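Contra el ejemplo perfecto

Llevo un tiempo discutiendo con medio mundo sobre lo mismo, así que lo dejo por escrito y así puedo mandar el enlace. Creo que quienes recogemos demostraciones para enseñar a un robot a manipular cosas estamos obsesionados con la cantidad y con la limpieza, y que las dos obsesiones nos salen carísimas.

Me explico. En Kusero, donde paso las tardes con una pinza en la mano, empezamos como empieza todo el mundo: una tarea, una mesa, una persona que ya se la sabía de memoria. Grabamos 125 demostraciones en una semana y estábamos contentísimos (yo la primera, que conste). Los movimientos eran preciosos, casi idénticos unos a otros, todos con la misma curva de acercamiento y la misma pausa antes de cerrar los dedos. Entrenamos, probamos, movimos el plato un palmo y el sistema se fue a agarrar el aire donde antes estaba el plato.

Claro, es que le habíamos contado 125 veces la misma frase. ¿Qué iba a aprender? La frase.

Desde entonces trabajamos con lo que llamamos Medve, que suena a proyecto serio y en el fondo es una hoja de cálculo con manías. Cada tarea se reparte entre 4 personas, y a ninguna le decimos cómo tiene que coger las cosas, solo qué tiene que quedar hecho. Una entra siempre por la izquierda, otro duda mucho antes de bajar, otra corrige a mitad de camino. A mí al principio esas correcciones me ponían nerviosa, las quería borrar todas. Ahora son lo primero que busco! Un ejemplo en el que alguien se acerca mal y lo arregla enseña algo que el ejemplo limpio no contiene por ningún lado: qué se hace cuando ya vas torcido. Y un robot va torcido casi siempre.

Sé lo que me van a contestar, porque me lo contestan en Dotedport cada vez que publico algo del tema: que si metes ruido, aprendes ruido. Y tienen parte de razón. Una demostración en la que la persona se distrae y se queda moviendo la mano sin propósito no sirve, y esas las tiro. Pero hay una diferencia enorme entre torpeza y variedad, y para verla hay que sentarse a mirar las grabaciones una por una – cosa aburridísima, lo reconozco. Yo me miro 6 seguidas y paro a por café.

Lo otro que defiendo, y aquí me quedo más sola, es la mesa con cosas encima. Durante meses grabamos sobre superficies peladas para «no confundir al modelo». Pues las cocinas de la gente confunden muchísimo. Hay un microondas con la puerta abierta, una botella, legumbres, un plato, y entre todo eso hay que decidir por dónde pasar. Si los ejemplos no traen ese lío de serie, luego no hay truco de entrenamiento que lo invente del todo. Con Trona, nuestro segundo conjunto de tareas, tardamos 2 veces más en preparar cada mesa y volvería a hacerlo sin pensarlo.

¿Que así se graba menos al día? Muchísimo menos. Y en las reuniones queda fatal, porque un número grande se enseña en una diapositiva y la variedad no sé ni cómo se dibuja. Pero prefiero defender un número pequeño que pasarme otro diciembre explicando por qué el robot solo sabe trabajar en una mesa del mundo, la nuestra, y con el plato en su sitio.

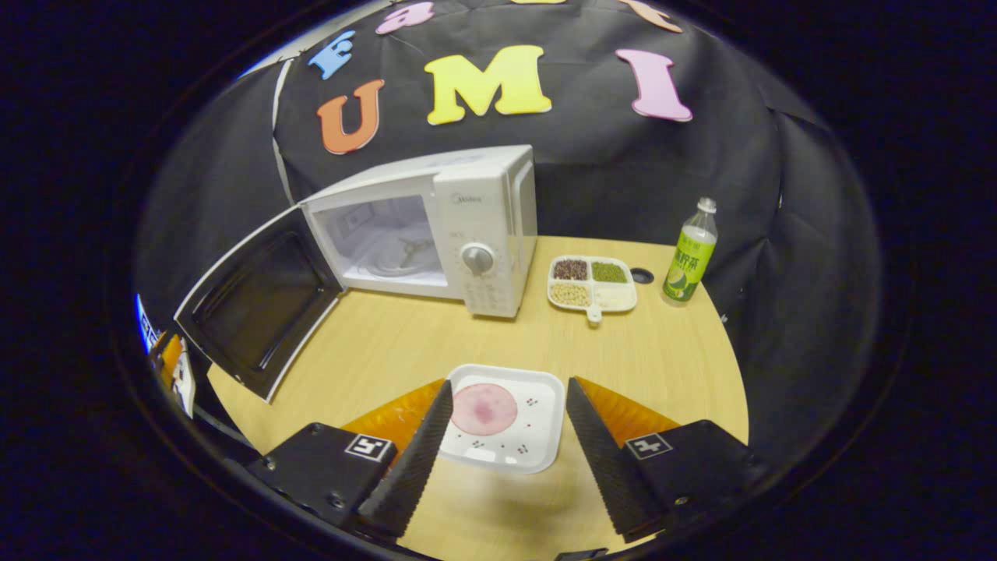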